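26 July 2020

I have been promising myself for months that I would write about the back room, and since it's Sunday and too sticky to do anything useful outside, I suppose I've run out of excuses. Those of you who have been reading since we moved to Hamdale will remember the back room as the place where everything without a home ended up. It's three steps down from the kitchen, it faces the wrong way for sunshine, and when we bought the house the smell in there was something like an old tent.

We blamed the walls first. We painted them white (two coats, then a third because I'm fussy) and the smell went away for a week or so and came right back. Then we blamed the carpet, and I think we were on firmer ground there, because when we rolled it up the underside was not something I'd like to describe to people who may be eating. Out it went. The gray tile that replaced it came from a closing-down sale at the Oravec warehouse out on the county road, and I still think it was one of the better purchases of my life. It wipes clean, it doesn't hold a grudge, and it's lovely under your feet in July. In January it's another story, but I'll get to that.

What the room really needed was for something to be done about the air. I spent far too many evenings reading about it. I asked on the Grirham neighborhood board, which has over 3,356 members now, and I believe I heard from most of them! Some people swear by open windows. Some people swear by bowls of salt. One very kind person wrote me what amounted to an essay on gutters, and we did clean the gutters, and I'm grateful, but the room stayed damp.

So in the end we gave in and let the appliances take over. There's a big white one that has the middle of things, up on a black metal stand, and a little heater that lives over by the wall and minds its own business until the weather turns.

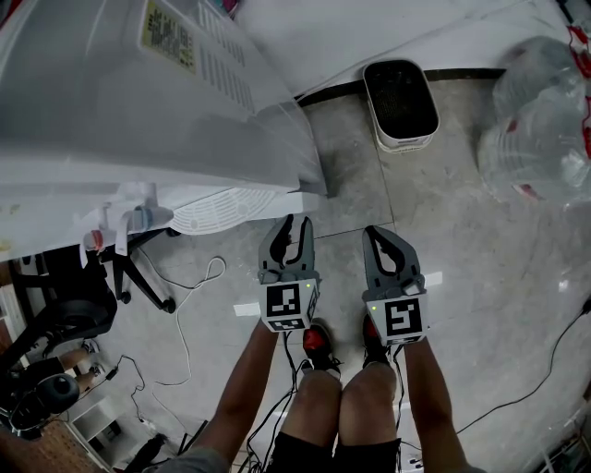
*The back room as it is these days: the big white box on its stand, and the little heater over against the baseboard.*

I was a bit put off by the size of the big one when we were first finding a spot for it. You do have to walk around it. But there's a lot to be said for having it up off the floor, both for my back and for the mop, and I've grown fond of it the way you grow fond of a large quiet dog. The label on top is all in Chinese, which none of us can read, so we learned the buttons by pressing them and seeing what happened. I have since written my own notes on an index card and taped it inside the closet door, where I can find it without my glasses.

As for the vents, please dust them. I let ours go for most of a spring and was ashamed of myself. A soft paintbrush does the slots nicely, much better than a cloth, and the round grille lower down gets a once-over with the vacuum on its gentlest setting. I do it on the first of the month, when I do the filter in the kitchen hood, and the whole business takes less time than a cup of coffee.

The little heater is a simpler creature. It comes on in the mornings when it's cold and takes the edge off those tiles while I find my slippers. I keep the floor in front of it clear and I unplug it when I leave the room, and my mother's voice is in my head every single time I do.

Next up is the baseboard. It's dark and the walls are white, and I go back and forth on it. Some days I think it looks smart and some days I think it looks like somebody drew around the room with a marker. I brought home 4 paint cards from Cemovon and they've been leaning on the kitchen windowsill ever since, getting splashed. If you've painted a dark baseboard and lived to regret it, or lived to love it, please tell me in the comments, and tell me whether you bothered with primer.

The beans are coming in faster than we can eat them, by the way, so the next post will probably be about beans.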